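4. Surface and enclosure in the handling of small packets

Claims that a walled, wood-toned work surface reduces the loss of small packets are common in the packing literature. We are less persuaded than most. Figure 3 shows the kind of surface at issue.

Figure 3. Light-blue packet at a light wood-grain tabletop with pale walls at the back and sides.

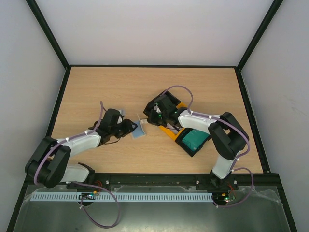

4.1 What the contrast argument assumes

The usual argument runs as follows. A cool-coloured packet stands out from a tan ground, the eye finds it sooner, and fewer packets are overlooked when the surface is cleared. Cele's layout guide states this as settled and recommends wood tones for any bench where sachets or sample packets are sorted. The evidence offered is a single comparison between a tan bench and a blue one, using blue packets throughout. That blue is hard to see on blue does not seem to us a finding about wood.

The grain is a separate matter and is seldom treated as one. Fine horizontal lines of the kind visible in Figure 3 give the surface a direction, and the Bellwood report suggests that sorters use it to keep rows straight. This may be so. The report did not include a plain tan surface, however, so the effect of the lines cannot be pulled apart from the effect of the colour. Mofokeng raised the same objection at the pilot stage and we have found no reply to it.

4.2 What the walls are said to do

Walls are credited with two benefits. They stop packets sliding off the back and sides, and they screen out whatever lies behind the bench. The first is hard to dispute, although the packets that worry packing supervisors are mostly lost at the front, where the person works and where a wall would be in the way. The second is weaker. It rests on the impressions of staff at the Kekel packing room, who were asked whether the new benches felt calmer after they had been told why they were being installed.

Wall finish has received almost no attention. Authors write "plain" or "neutral" as though these were measurements. A pale wall may take on a tint lower down, and it may carry scuffs, as the right-hand wall in Figure 3 does at mid-height. Whether a mark of that size draws the eye away from a small packet is an open question. We suspect it makes no difference, but suspicion is all we have.

4.3 Our own comparison and its limits

Sithole ran a comparison of four surfaces (tan with grain, plain tan, white, mid-grey) with 36 participants, each clearing 200 packets per surface under lighting of 600 lux. All four were fitted with the same walls. Packets left behind were counted by a second person who did not know the purpose of the work.

White did worst, mainly with white packets. Beyond that the differences were small and changed order when packet colour changed. The grained and plain tan surfaces could not be told apart on packets missed. Participants preferred the grained one and several described it as tidier, which may explain some of the enthusiasm in earlier reports without supporting their conclusions.

Three cautions apply. Our participants stood; many packers sit, and a lower eye level changes how a flat packet catches the light. Our packets were new and uncreased, supplied by Grimevano in a single size. Finally, each surface was used for less than an hour, and fatigue, which is where a real advantage might be expected to show up, was never tested.

4.4 Reading the recommendations

We would not advise a packing room to replace a serviceable grey bench on the strength of the work reviewed here. Where a bench is being bought anyway, the colour of the packets handled most often is a better guide than any general preference for wood. Rooms that handle many colours should expect little benefit from either. The case for side walls is somewhat stronger, provided it is made on the grounds of containment and the claims about concentration are left out until someone has tested them.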